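How a Robot Learns to Put a Marker Away
A Juvdale Robotics Club explainer for readers ages 9 to 12

Most robots in factories follow a list of exact positions. A programmer types in where the arm should go, how fast it should move, and when it should close its fingers. The arm repeats those moves all day. This works well when every part arrives in the same place and has the same shape.

A pencil case is a different kind of problem. It has soft sides. It can lie at any angle. The opening can be wide or narrow, and the zipper can be in the way. A list of exact positions will fail as soon as someone moves the case a little.

The student project at the Juvdale Robotics Club uses another method. Students do a task by hand many times, and the computer records each try. Later, a program studies the recordings and works out its own rule for moving. This method is called learning from demonstration. A demonstration is one complete try at a task, from start to finish.

The tool

Students do not use their bare hands for a demonstration. They hold grippers. A gripper is the part of a robot that does the job of a hand. On a robot, it is attached to the end of an arm. The club's grippers are made to be held by a person, one in each hand.

Why not use fingers? A human hand has five of them, and they bend in many ways. A robot gripper usually has far fewer moving parts. If a student picked up a marker with bare fingers, the robot could not copy the move, because it does not have the same parts. When the student works with a gripper, every move in the recording is a move that a similar gripper could make.

The grippers feel clumsy at first. New members practice on large foam blocks before they try anything small.

What gets recorded

Three kinds of information are saved during each demonstration.

Pictures. A camera takes many pictures every second. Played in order, they make a video.

Position. The computer needs to know where each gripper is and which way it is pointing. Position has two parts. The first part is location: left or right, near or far, high or low. The second part is rotation: tilted, turned, or rolled. Hold a spoon in front of you and tip it without moving your hand to a new place. The location stays nearly the same, but the rotation changes.

Opening. The computer saves how far apart the gripper's fingers are. A small number means nearly closed. A large number means wide open.

All three must carry the same time stamps. A time stamp is a label that says when something was recorded. If the pictures were even half a second behind the positions, the program would learn to close the gripper too early or too late.

How dots help

One common way to find an object in a camera picture is to put a pattern of dots on it. The computer stores a map of the pattern in advance. When the camera sees the dots, the computer compares the picture with the map. Dots that look close together may be farther away, or the plate may be tilted. By comparing the whole pattern, the computer can tell which.

You can try a simple version. Draw four dots on a card to make the corners of a square. Hold the card straight in front of you. Now turn one side away. The square looks narrower. Your eyes and brain use that change to judge the tilt, and the computer does the same job with arithmetic.

A dot pattern has one weakness. If a sleeve or an arm covers it, the camera cannot see it. Members roll up loose sleeves before they start.
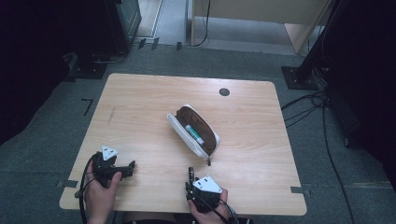 The club's task list is called Gedum. Each entry on the list names a task, the objects needed, and the condition that counts as finished. The pencil case entry reads: "Marker inside case. Case closed. Both grippers clear of case." A demonstration that ends with the zipper partly open is marked incomplete.

Two grippers are needed because a pencil case slides. One gripper holds the case still while the other one moves the marker or pulls the zipper. Using two arms for one job is called bimanual work. The word comes from Latin words meaning "two" and "hand." You do bimanual work when you open a jar or tie a shoe.

Steps for one demonstration

1. Place the objects on the table. Change the angle of the case from the last try.
2. Hold both grippers still until the operator says "recording."
3. Do the task at a slow, even speed.
4. Move both grippers away from the objects.
5. Hold still again until the operator says "stop."
6. Tell the operator whether the try was complete, incomplete, or a mistake.

The operator is the student at the computer. Members trade jobs after 3 tries, so each person learns both.

Step 1 is the one that new members forget. If the case is always in the same spot, the program may learn to go to that spot and ignore the pictures. Engineers call this problem overfitting. An overfitted program does well on the examples it has studied and badly on anything new. A student who memorizes the answers to last year's spelling test has the same trouble when the words change.

From recordings to a robot

By the end of August, the club had saved 1407 demonstrations. Club leader Birgit Teuber and the students checked them one at a time. Tries with missing pictures were removed. Tries marked as mistakes went into a separate folder called Drestov.

The good recordings are used for training. During training, the program looks at one moment from a recording and predicts the next move. Then it compares its prediction with what the student did. The difference between them is called the error. The program makes a small change to itself to shrink the error, then looks at another moment. It repeats this a very large number of times.

Not every recording is used for training. A group is set aside, and the program never studies it. These are the test recordings. If the error is low in training but high on the test recordings, the program has probably overfitted. The usual repair is to collect more demonstrations with more variety.

The last check takes place on a real robot. The club's robot is named Verbruggen. It has two arms, and each arm ends in a gripper like the ones the students hold. It gets 75 attempts at each task. An adult stands at the stop button during every attempt.

Questions members have asked

Does the robot know what a marker is?
No. It has found a link between certain patterns in the pictures and certain moves. It has no idea that a marker is for drawing.

Do left-handed students cause a problem?
Nele Jacobs, a member in her second year, is left-handed and asked this at her first meeting. Her recordings are useful. They show that a task can be done from either side, and the operator notes which hand led so the files can be sorted.

Can a slow demonstration be played back faster?
Sometimes. A robot can repeat a move at a higher speed if nothing slips. Soft objects shift when they are pulled quickly, so the pencil case task is played at normal speed.

What happens if a student drops something?
The student may pick it up and continue. A recording with a drop and a recovery is kept if the task is completed, and the operator types "recovery" in the notes. It gives the program a sample of what to do after a slip.

Words to know

Bimanual: done with two hands or two arms.
Demonstration: one complete try at a task.
Error: the difference between a prediction and the correct value.
Gripper: the part of a robot that grasps objects.
Overfitting: learning the examples so closely that new cases go wrong.
Time stamp: a label that tells when something was recorded.

Try it at home

You need a pencil case, a marker, and two pairs of kitchen tongs. Hold one pair of tongs in each hand. Put the marker in the case and close the zipper without touching anything with your fingers. Ask a partner to time you. Do this 4 times, turning the case to a new angle before each try, and write down the times. Then trade places with your partner and compare your two lists.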